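Before you start, read this page one time to the end. It is written for people who will run tabletop sessions with two arms at Brukent, and it replaces the older notes from February. The rules are short, but in the past they were kept in four different files, and new operators found only one or two of them.

# How to run a two-arm tabletop session by the house rules

The page covers a session from the empty log sheet to the closed file. It does not cover repair or calibration. For calibration, use the Juvport guide and come back when the arms pass.

## What you need

- A table that does not move when you push it with one hand
- Two arms, each fixed at the table edge with its mounting plate
- An emergency stop button which the operator can reach while sitting
- The task card for the day
- A log sheet, on paper or in Flolell
- One second person in the same room

The second person does not need to be trained on the arms. This person must know where the stop button is and must agree to press it without asking first. Hagos Mekonnen trains all our second persons, and the training takes 13 minutes.

## Step 1: Check the mounting

Put your hand on the lower part of each arm, with the power off, and push gently to the front and to the side. The plate must not lift or turn. If you feel any movement, tighten the plate and write it in the log, even if it was a very small movement.

Then look at the cables. Move each arm by hand through its full reach and watch where the cable goes. A good cable makes a loop that is long enough for the farthest position, and it does not catch on the joint or lie under the plate. We had one session where a cable was pulled out at attempt 17 and all the attempts after it were lost.

## Step 2: Mark the shared zone

With two arms at one table there is always a region which both of them can reach. We call it the shared zone. The rule is simple to say:

> Only one gripper may go down in the shared zone at a time. The other one waits above the table with its fingers free.

You do not need to draw the zone on the table. Tape changes what the cameras see, and it wears off during the day. Set the zone in software, then test it by asking the second arm to enter while the first one is inside. It should stop and show a warning. If it only slows down, the limit is not set correctly.

## Step 3: Place the objects

Follow the task card. The card gives the objects for the task and also the objects which may stay on the table as background. Both kinds go in the log.

Some good habits from our team:

1. Put nothing within one hand width of a mounting plate.
2. Look on the tabletop for screws and other small metal parts, and take them away before power on.
3. Keep boxes and other tall things toward the far edge, so the elbow can pass.
4. Place cups with the opening up, unless the card says different.
5. Use toy or wooden tableware for practice. Glass and ceramic need written permission from Kalkidan Yimer.

Light is also part of the placement. Arms throw big soft shadows, and the shadows move when the arms move. Do not try to remove them. Write down which lamps are on, and keep the same lamps for the full session.

## Step 4: Set the speed and the force

For handling of small objects, the limit for new operators is 500 in the Gebreyes panel. The panel uses its own units, so please do not convert this number or copy it to another controller. After your first approved session you can ask for a higher limit.

The grip force starts at the lowest setting which holds the object. Increase it one step if the object slides. Thin handles are more difficult than they look – the fingers can close fully and the object still turns between them.

## Step 5: Run the attempts

Start the recording, say the task name aloud, and wait until the second person answers. Then begin.

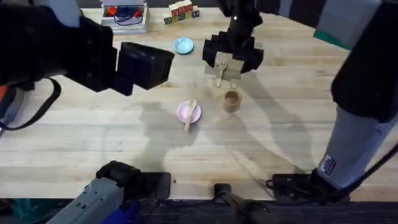
*Tableware task: the right gripper works with the wooden fork near the cup, the left one stays empty above the table.*

During the attempt, keep your eyes on the table and your free hand near the stop. Do not reach in to correct an object. If an object falls or rolls, finish the motion, bring both arms up, press pause, and only then put your hand over the table. This is the rule that people break most often, and usually it is the experienced ones.

An attempt is marked as good, failed or stopped. Failed attempts stay in the set. Our collection has now 1,153 attempts, and the failed ones are used by the other team as much as the good ones, so please do not delete them to make the sheet look nicer.

## Step 6: Close the session

- Bring both grippers up and open them with nothing inside.
- Move the arms to the rest position, one after the other.
- Switch off the power at the table, then at the wall.
- Return the objects to their tray and compare with the task card.
- Write the time, for example 4:40 p.m., and both names.

If you pressed the emergency stop at any moment, the session is not closed until Hagos has read the log. You may leave the arms as they are and go home.

Corrections to this page go to Kalkidan. Please send the step number together with the sentence you want to change.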